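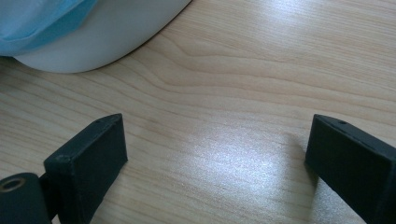
OPINION | Public Buildings

Public libraries should keep their large tables

The Pludidham Library Board will decide this November whether to replace the long reading tables in the main hall with single study booths. The proposal is well meant. Booths are quieter, they can be reserved online, and the consultants at Stindix have shown that more people can be seated in the same floor area. The Board should nevertheless decline it.

A shared table does a kind of work that does not appear in a seating plan. At the Sampaio branch, where the large tables were kept during the last renovation, a visitor on any Tuesday afternoon will find students, job seekers and retired residents within arm's reach of one another. Most of them never speak. They learn all the same to make room, to lower their voices and to leave a neighbor's papers alone. These are modest habits, and a town has few indoor places left in which to practice them without paying for a drink.

The case for booths rests largely on the survey carried out in the spring. It drew 677 responses, and a clear majority asked for more privacy. That finding deserves respect. The survey was sent only to holders of online accounts, however, and the branch has 2801 registered borrowers. Those who come in to read the newspaper, or to spread out a set of tax forms, were in many cases never asked. Nor did the questionnaire mention the large tables. A person who requests a quiet corner has not thereby requested the removal of everything else.

Cost has also been raised. Raffaele Benedetti, who managed the library's furnishings for many years, told the Board at its last meeting that the present tables have been refinished twice and could be refinished again. "A tabletop is the cheapest part of a building to look after," he said. The booths, by contrast, come with built-in lighting and power units under a service contract, and the Board has not yet published what that contract will cost after the first 2 years. It should do so before any vote is taken.

There is a reasonable middle course. Ewan Te Moana, the Board member for the east side, has suggested placing a small number of booths along the north wall, where the old periodical shelving stands unused, and leaving the center of the hall as it is. His plan would keep 40 seats at the shared tables. It would also allow the staff to observe, over a full school year, which seats fill first and at what hours.

Supporters of the larger scheme reply that a partial installation would look untidy – a hall with two kinds of furniture and no single design. That may be so. A public library serves people with different needs at the same hour, and its rooms may fairly show it. Residents who wish to comment may write to the Board's clerk or speak at the open session before the vote.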